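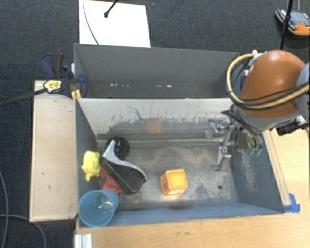 Gaspard Guillot：
第六条我不同意。“物体随机放置”这几个字写进规范等于没写。谁来放？手伸进料箱把东西一倒，还是一个一个摆进去？两种都有人叫随机，我们组里两种都有人干，出来的成功率能差一大截。Kastlow 的草案要是连这个都不定义，后面那些通过线写到小数点后两位也没用。

2楼 Zdenka Radulović
草案是我贴的，先说明一下，目前只是第二稿，征求意见用的。第六条的本意是每轮开始前由操作者把物体从箱子上方倒下去，不许再用手拨。可能文字没写到位。你有更好的写法可以直接给，我改。

3楼 Gaspard Guillot
那就写“倾倒，不得拨动”。再补一句：倒完以后有物体落到箱外的，整轮重倒，不许捡起来单独放回去。捡起来的那一件一定会被放在好抓的地方，我自己就这么干过，手比脑子快。

4楼 turkine_老李
泼点冷水。这类规范我见过不少，写的时候大家都很认真，三个月以后没人翻。上一份 Ochoa 项目的试验守则，到项目验收那天打印件还夹在柜门里，塑料封皮都没拆。你们先回答我一个问题：不照着做的话，会怎么样？如果答案是“不会怎么样”，那这帖子可以不用往下盖了。

5楼 Marina Konstantinidis
会怎么样：数据作废。草案第十一条写了，记录不全的轮次不计入统计。

6楼 turkine_老李
第十一条我看了。“原则上不计入”。原则上。

7楼 Zdenka Radulović
“原则上”我删掉。

8楼 小周不焊板
问个新手问题，夹具那条（第三条）为什么要求“料箱位置可复现”？我们现在就是用夹子夹住板子，箱角贴块蓝胶带对位，首楼那个角上也贴了。这样算不算可复现？

9楼 Thaddäus Gruber
不算。胶带告诉你的是上一次贴胶带的人觉得箱子该在哪儿。边撕得毛毛糙糙的，对左边还是对右边，差出来的几毫米谁负责？要么上定位销，要么每天开工前用同一个标定点走一遍，把偏差写进日志。夹子我没意见，夹子只管别让它跑，管不了它一开始在不在。

10楼 小周不焊板
可是我们抓的是杯子、方块这种东西，几毫米真的有影响吗？手指张开比这宽多了。

11楼 Thaddäus Gruber
放在空地上的方块没影响。贴着箱壁的就有。你看那几件挤在左端靠墙的，手指要往壁和物体之间插，偏几毫米就是插进去和撞上去的区别。撞上去一般不报警，末端蹭一下接着走，日志里记成“抓取失败”，你还以为是视觉的问题，调一个礼拜参数。

12楼 Sandrine Millet
我来说说数字。去年7月我们按自己的老办法跑过一批，一共343次抓取，当时报上去的是264次成功。后来我把录像重新看了一遍，里面有23次是操作者在中间伸手挪过东西的。当天没有一个人记下来，因为表格上没有这一栏。
我没说那23次都该判失败，我也不知道该怎么判。我只想说，没有“人工干预”这一栏的成功率，我现在一律不信，包括我自己交上去的。

13楼 Gaspard Guillot
这个必须加。干预一栏，写时间、写原因、写谁干的。

14楼 turkine_老李
写谁干的就没人填了。你信不信？上面一看表，某某某干预最多，年底谈话。最后大家都学会趁录像换文件的时候伸手。

15楼 Marina Konstantinidis
那就不写人，只写时间和原因。录像本来就有，真要查能查到。我宁可要一张填得老实的表。

16楼 Sandrine Millet
同意15楼。

17楼 Gaspard Guillot
保留意见。不写人，过半年你想问当时怎么回事都不知道找谁。不过可以先这么试。

18楼 ochoa_retired
你们吵统计吵得热闹，我翻到草案最后才看到安全那一节，一共四行。四行！其中一行是“注意安全”。
我提几条实在的：
一，示教器放哪儿要写死。操作者坐着不起身能够到急停，够不到就不许上电。“在附近”不行，附近有多近？
二，地上的线。地毯上走线最容易懒，看着贴地，其实脚一带就起来。要么压线槽，要么绕到人不走的那一侧。首楼左下角那两根，一根还压着另一根，我要是现场查，这条就先给你记上。
三，伸手进料箱之前机器人必须是停住的状态，靠停止功能停住，别靠“它这会儿没动”。
四，参观的人站哪儿，地上画线。

19楼 Zdenka Radulović
安全那一节原来想引用现场已有的风险评估，所以写得短。第一、第三条我加进去。第二条我去看一下措辞，不同场地差别大，写“压线槽”可能有的地方做不到。

20楼 ochoa_retired
做不到就写做不到的怎么办，别空着。引用风险评估我不反对，问题是那份评估是哪年做的？换过末端没有？换了夹爪还在用换之前的评估，这种我见得太多了。评估的对象是一整套东西，连夹爪带软管带箱子，你换一样就得有人重新看一遍并签字。

21楼 Thaddäus Gruber
附议20楼。管线也要算进去。臂上那种绕成一圈的管子，关节转到某些姿态会往箱沿上靠，低速试的时候一点事没有，提速以后才开始甩。规范里应该写：提速之前，在工作范围的几个极限位置各走一遍，人在旁边看着管线。

22楼 nenis_阿坤
我负责 Nenis 那边的产线试点，说个不讨好的看法。你们写的是实验室规范，没错，可标题叫“料箱抓取试验与验收规范”。验收两个字麻烦拿掉。实验室里一箱就放那么几件，产线上是满箱倒进来，件压件，还带油。拿几件东西跑出来的成功率去谈验收，客户会当真的。

23楼 Marina Konstantinidis
标题可以商量，不过我不觉得少量物体的试验没意义。软的、透明的、反光的混着放，暴露的问题和满箱同种件不一样。满箱同种件跑得再好，给它一个半透明的塑料杯子可能就傻了。

24楼 nenis_阿坤
我没说没意义，我说别叫验收。另外通过线建议按物体类别分开报。平均数最会骗人，方块全成、杯子全败，一平均还挺体面。

25楼 Sandrine Millet
分类别我支持。还有一个老问题：物体离箱壁的距离也该分开。中间单独立着一个、两边都空着的方块，跟角落里斜着的杯子，记成同样的“一次抓取”，我一直觉得别扭。

26楼 Gaspard Guillot
再分下去每一格里就剩三五次了，还统计什么。

27楼 Sandrine Millet
那就多跑。我们后来那批跑了517次，两个人三个下午，没那么可怕。

28楼 turkine_老李
三个下午跑完，填表又填了几个下午？

29楼 Sandrine Millet
约一个下午。比你回帖快。

30楼 小周不焊板
再问一个，两格的料箱，从大格抓起来放到小格，掉在隔板上又滚进小格的，算成功吗？草案没写。我们组里为这个吵过两回了。

31楼 Gaspard Guillot
不算。松手位置不在目标区域里就是失败，掉进去是它运气好。

32楼 nenis_阿坤
产线上算。东西到了就是到了，客户不问怎么到的。

33楼 Thaddäus Gruber
记两栏：“到位”一栏，“受控释放”一栏。想看哪个看哪个，别逼着填表的人现场当裁判。

34楼 Zdenka Radulović
33楼的办法我采用。汇总一下目前会改的地方，第三稿2019年2月2日贴出来，旧稿届时撤下：
第三条，可复现改为定位销或每日标定并记录偏差，胶带仅作辅助标记。
第六条，改为倾倒、不得拨动，有物体出箱则整轮重倒。
第九条，成功拆成“到位”和“受控释放”两栏。
第十一条，删“原则上”，增加人工干预栏，记时间和原因。
安全一节重写，加示教器位置、伸手前的停止状态、更换部件后重新评估、提速前检查管线。地面走线的措辞待定。
标题里“验收”去留待定，按类别报数我倾向于加。

35楼 turkine_老李
比上一稿强。我还是那句话，谁来查？整份草案里“应当”写了一页又一页，检查人三个字没出现过。

36楼 Zdenka Radulović
每个组指定一个不参加当天试验的人，抽查录像和表格。这样行吗？

37楼 turkine_老李
组里一共就俩人的呢？

38楼 ochoa_retired
跟隔壁组换着查。我们以前就这么干，互相挑刺，挑得还挺起劲。

39楼 Gaspard Guillot
换组查我赞成，抽查比例要写明，别又来个“适当抽查”。另外第六条里“整轮重倒”请注明重倒次数也要记。

40楼 小周不焊板
那我们箱角的胶带先不撕了吧？等第三稿。

41楼 Thaddäus Gruber
留着。明早先标定一次，看看它到底偏多少，把数贴上来。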